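Carvalho 双臂平台设置手册

4 夹爪对比试验

4.1 适用范围

本节用于在同一张工作台上比较 Cunditz 与 Cluscombe 两款二指夹爪，控制软件为 Plurell。更换相机或控制器后，须从 4.2 重新做起。只换指尖垫片的，可直接跳到 4.4。

4.2 台面准备

1. 按下两台示教器的急停按钮，确认两臂均已断使能。
2. 在台面铺牛皮纸，四边压平。纸面有轻微折痕不影响试验，鼓包须重新铺。
3. 用蓝色胶带贴出网格。胶带边缘要直，交叉处压实，不得翘起。
4. 将红色方块放在格内，不要压在胶带上。

注意：线缆须绕过腕部并留出余量。余量不足时，腕关节转到极限位置会拉扯接头；余量过大时，线环会进入相机视野。

4.3 相机核对

1. 在 Plurell 中打开“相机”页，依次启用头部、腕部和固定机位。
2. 核对各路画面与通道名称是否一致。腕部相机接错通道是最常见的错误，移动一下对应的手臂即可判断。
3. 腕部画面中应能看清胶带交叉点。交叉点发虚时，先清洁镜头，再调焦。
4. 固定机位的支架拧紧后做标记，试验期间不得再动。

头部、腕部及固定机位画面：
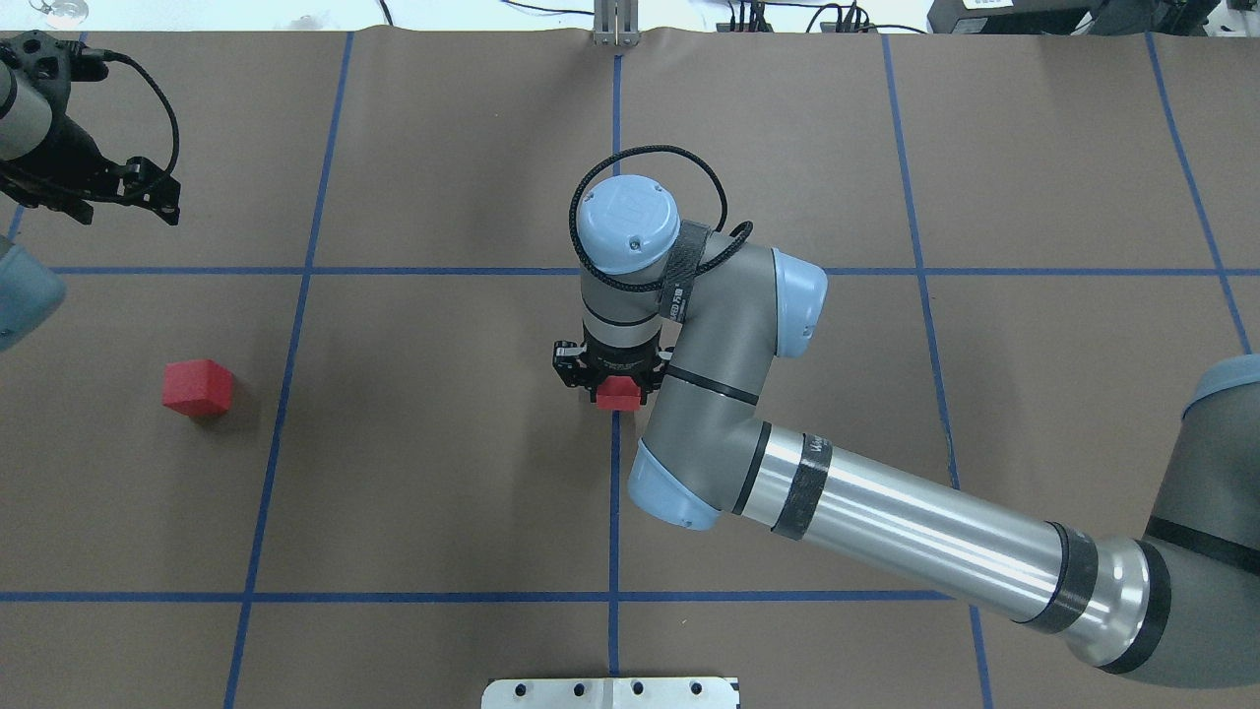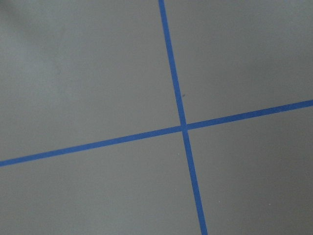
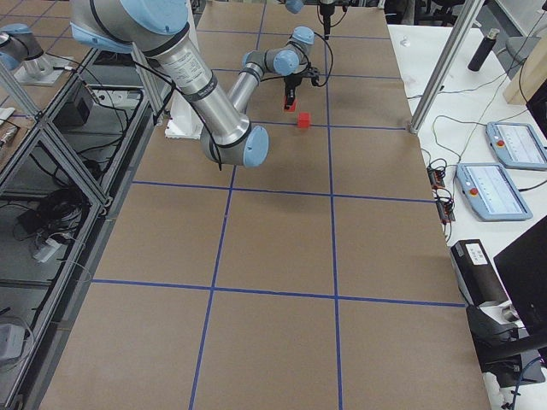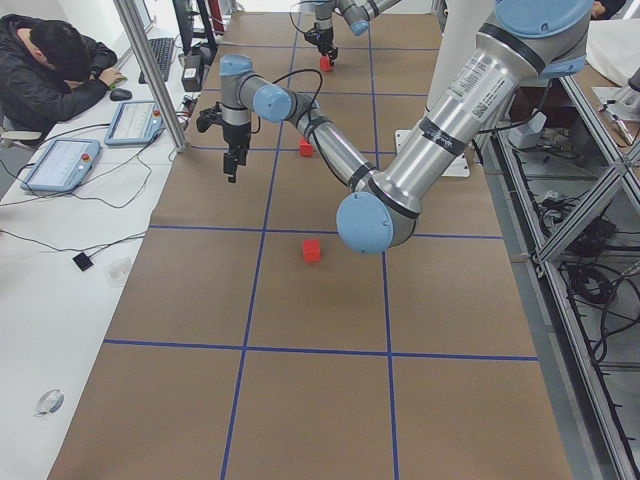
4.4 夹爪参数

1. 松开急停，使能待测手臂。另一臂停在等待位，不得进入待测臂所在的格子。
2. 进入“末端”页，选择夹爪型号。型号选错时行程换算不对，夹爪可能在到位前就报过载。
3. 将行程归零：先全闭，再全开，读数应为 0 和 1,000。
4. 全开读数低于 857 时，检查指尖螺钉是否顶住连杆，处理后重新归零。
5. 将速度设为 100，夹持力用默认值。两款夹爪的速度必须相同，否则结果不能放在一起比较。

小心：归零时手指不得伸入两指之间。归零动作不受夹持力上限约束。

4.5 抓取试验

1. 在“任务”页新建试验，名称中写明夹爪型号和左右臂。
2. 每个格子抓取 6 次，每次抬起后保持片刻，再放回原格。
3. 每次结果记为“成功”“滑落”或“未夹到”。方块被推出格外的，记为“未夹到”。
4. 做完一款后断使能，换装另一款，从 4.4 第 2 步重复。

说明：靠近台面远端的格子，肘部容易先到限位。如连续报限位，改用肘部朝上的姿态，并在备注栏写明。两款夹爪应使用同一姿态。

说明：腕部相机装在夹爪一侧时，换装后视角会略有偏移。偏移不大时无须重新标定，但要重新核对 4.3 第 3 步。

4.6 结果导出

1. 在“记录”页勾选两组试验，点击“导出对比表”。
2. 检查表中两组的速度、姿态和格子编号是否一致。不一致的行会标黄，须补做，不要手工改数。
3. 导出文件与相机录像存入同一目录。录像缺任何一路，该组试验不予采用。

4.7 收尾

1. 两臂回到停放位，夹爪张开一半。
2. 断使能，按下急停，关闭控制器电源。
3. 示教器屏幕熄灭后再拔线。

本节修订日期：2021年12月23日。下次修订时将补充吸盘式末端的步骤，吸盘用户目前请参照第 5 章的气路接法。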